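Acheter une cellule de tri : vos questions sur le budget

Par où commencer ?
Par le convoyeur, hélas. Tout le monde veut parler des bras et personne n'a mesuré sa table. Chez Tremuneo, nous demandons d'abord les dimensions, ensuite les rêves.

Faut-il des bacs spéciaux ?
Non. Deux bacs en plastique de couleurs différentes suffisent pour un essai. Notre devis type compte 140 francs pour les bacs, le ruban et la visserie, et c'est la seule ligne que personne ne conteste.
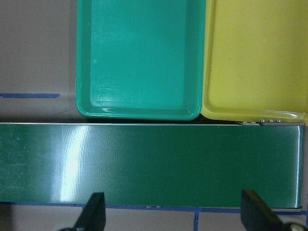
Deux bacs contre le convoyeur, repères au ruban bleu.

Un bras ou deux ?
Un seul, si vos pièces arrivent toujours du même côté. Le second double les câbles et allonge la réunion du jeudi. Joscha Lindemann, qui signe nos devis, conseille de prévoir la place des deux et d'en payer un.

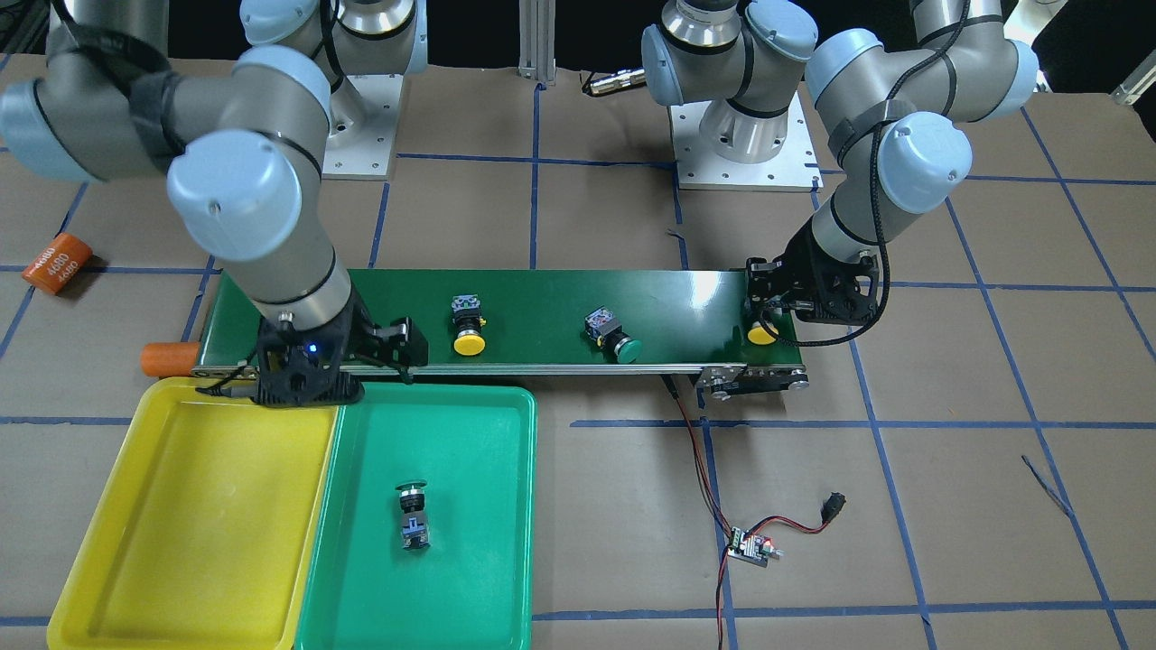

Wiler, février

Que trier pendant les essais ?
Vos propres pièces. Pour des boutons-poussoirs à capuchon jaune ou vert, commandez-en 300 : il s'en perd sous les meubles.

Et le variateur du petit moteur ?
Il est compris dans le lot Zavance, à 752 francs avec l'alimentation. Le boîtier est en option – le client Adams s'en est passé, puis l'a commandé.

Quel délai ?
Comptez 5 semaines après signature. Votre service achats en ajoutera bien quelques-unes.

Peut-on louer ?
Oui, au mois. La caution est rendue avec la cellule, si tous les bacs reviennent.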